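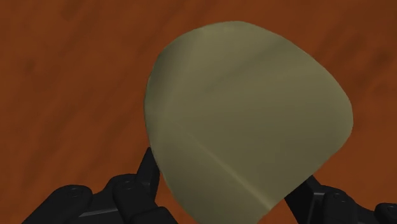

Olivgrün, rundlich, vor rötlich-braunem Grund mit Holzmaserung. Computergrafik.

Letzten Mittwoch stand ich im Gemüseladen und habe mich beim Murmeln erwischt. »Avocado, reif, aber bitte nicht matschig.« Eine Dame neben mir hat genickt, als hätte ich ein Gebet gesprochen. Und da ist mir mal wieder aufgefallen, wie sehr wir verlernt haben, Dinge mit den Fingern zu beurteilen – und wie schade ich das finde!

Meine Großmutter hatte ein Kochbuch von 1875, geerbt natürlich, mit Fettflecken auf fast jeder Seite. Darin steht kein einziges Mal, wie viel Gramm Mehl in den Hefeteig gehören. »So viel, bis er sich gut anfühlt«, steht da. Als Jugendliche hat mich das wahnsinnig gemacht. Heute backe ich danach (na gut, meistens) und mein Zopf ist besser als alles, was ich mit der Digitalwaage hinbekommen habe.

Bei Dultell, dem Supermarkt bei mir um die Ecke, liegen die Birnen inzwischen zu je drei Stück in Schalen, Folie drüber, Aufkleber drauf: »genussreif«. Für wen denn bitte? Ich mag Birnen, die noch knacken, mein Mann mag sie so weich, dass sie ihm übers Kinn laufen. Der Aufkleber hat uns beide nicht gefragt. Bei Lilis auf dem Markt darf ich wenigstens noch vorsichtig anfassen, und wenn ich zu fest zudrücke, kriege ich einen Blick, der mir für den Rest der Woche reicht.

Ich weiß schon, was jetzt kommt: Hygiene, Druckstellen, weggeworfenes Obst. Stimmt ja auch alles! Wer jede Mango im Regal durchknetet, macht sie kaputt, und ich will nicht die sein, die sie danach kauft. Aber dann bringt den Leuten doch bei, wie man es richtig macht, mit der ganzen Hand statt mit dem Daumen. Im Kindergarten in Lorotby, wo meine Nichte war, gab es im Juni einen Tastnachmittag mit verbundenen Augen. Die Kleine erkennt seitdem Quitten. Ich hätte auf Apfel getippt.

Also ich drücke weiter. Sanft, versprochen, und die Birne kommt dann auch in meinen Korb.

Kommentare (3)

Backfee: Der Zopf interessiert mich! Kommt das Rezept noch?

Marktgänger: Als ehemaliger Obsthändler sage ich: bitte fragen, dann drücke ICH für Sie.

kernig: Bei Melonen hilft Drücken wenig, da muss man klopfen.

Zuletzt erschienen
Warum ich meinen Wasserkocher vermisse
Ein Nachmittag im Café Chidiac
Suppe geht auch im Sommer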